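2026-03-09

Slept badly, woke up with a crick in my neck, and then the kettle wouldn't switch off by itself, so I stood there watching it boil like an idiot. Good start! But I had the whole day to myself and I'd promised myself it would be a gear day, so I had my toast over the sink and went straight to it.

I should write down where I've got to with the Kurnach, or I'll forget again. It's the old coffee grinder I brought home in July (249 on the tag, I got it for less, still too much, no regrets). The motor is fine. The hopper is fine. What's wrong is the gearbox, which made a noise like a drawer full of spoons from the first time I plugged it in. I've had the whole thing apart for weeks now and the parts have been living in jam jars along the windowsill, and yesterday I finally got around to the part I like, the little three-gear stage that sits on its own plate.

I love that plate, I really do. It's a ring with three pins standing up out of it, and each gear drops over its own pin, and that's it. No screws, no clips. You could explain it to a four-year-old. And yet I've spent more evenings on it than on everything else in the machine put together, mostly because I keep taking the gears off again to look at them.
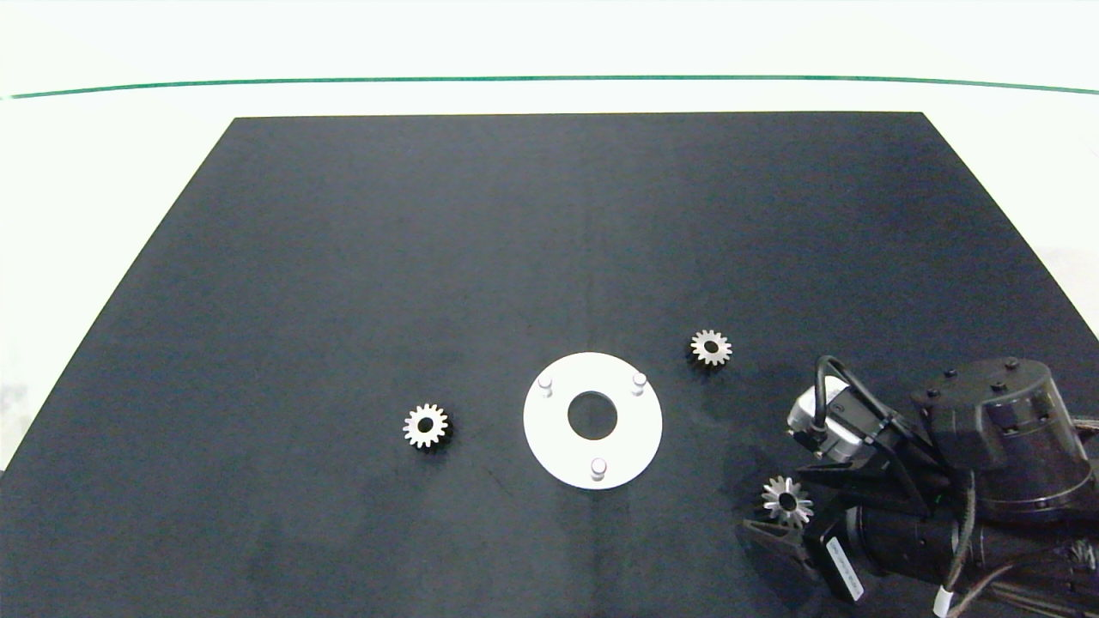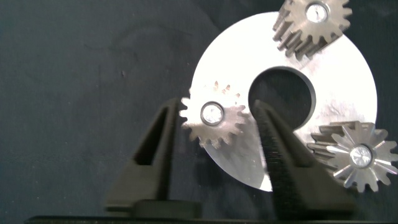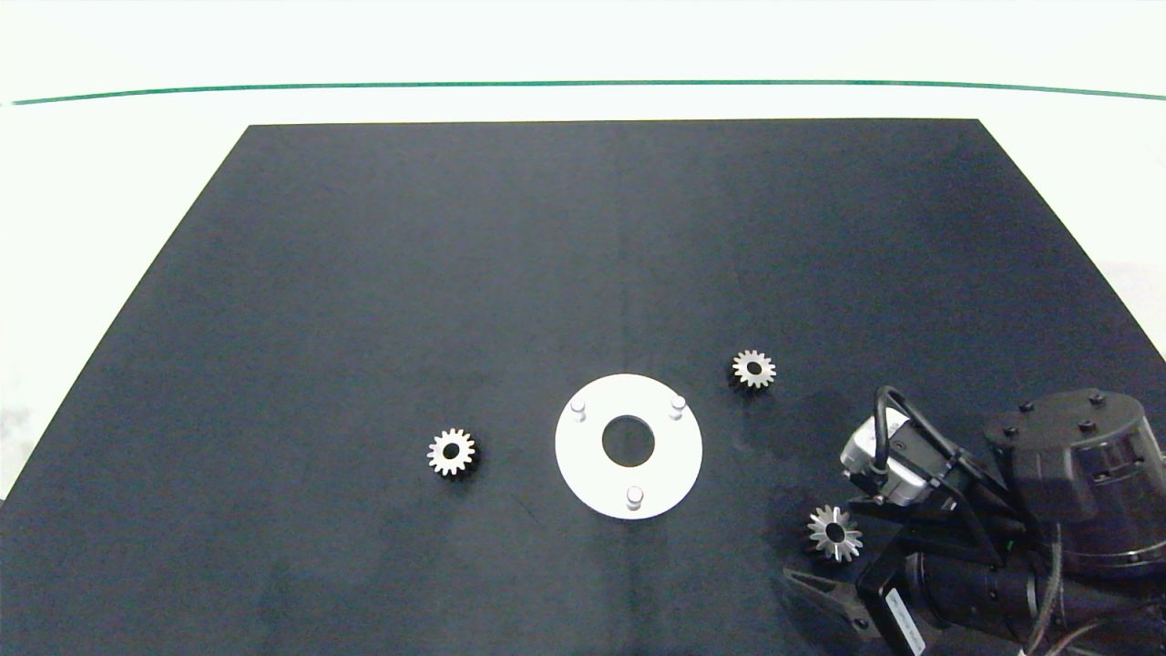 The plate, the gears and the dark mat.

What I wanted to settle today was which gear goes on which pin. The manual (a scan of a scan, 44 pages, half of them sideways) only says to "refit as removed," and of course past me did not write down how they were removed. Past me was eating a sandwich, I think. So I did it the slow way. One gear on, spin it with a fingertip, listen. Lift it off, try it on the next pin, spin, listen. There's a tiny difference if you're patient. One of them has a bit of drag on two of the pins and runs like silk on the third, and once I had that one home the other two pretty much sorted themselves out. I put a dot of nail polish next to each pin on my drawing so I never have to do this again.

The teeth are in better shape than I was afraid of. A little wear, a few dull spots, nothing chipped that I can find, and I went around every one of them with the magnifier until my eyes watered. So the horrible noise must be coming from further down, from the bearing probably. That's annoying and also kind of a relief, bearings I can buy.

Stopped for lunch at one. Leftover lentils, the last of the Java in the press (weak, I was scraping the bag). It's a funny thing to be fixing a grinder and drinking supermarket pre-ground, and I do feel it's judging me a bit.

Afternoon was cleaning. I used the Bresia degreaser, which smells like an orange died in a garage, and had all the windows open and my coat on. The big housing took forever. Old grease and old coffee make a sort of brown toffee together and it gets into every corner, and I went through up to 9 cotton swabs on one screw hole before I gave up and called it patina. My fingers are still a bit orange. I must get gloves, I say this every time.

Ordered the bearing around four, plus a small tube of the food-safe grease, and the site wants 15 for shipping, which hurt. I nearly put a second bearing in the basket just to feel better about it, and then I did put it in. They'll go eventually, won't they? The seller says next week.

Then I walked down to Quách for noodles as a reward and sat in the window with a library book I didn't read a word of. Kept thinking about the gears. It's so satisfying when three things turn because you pushed one of them! I want to get the stage back in the housing before the bearing comes, but I know I'd only have to take it out again, so it's going in the shoebox with the drawing on top.

Neck is better. Need to buy milk, cotton swabs, gloves (GLOVES), and look at that kettle.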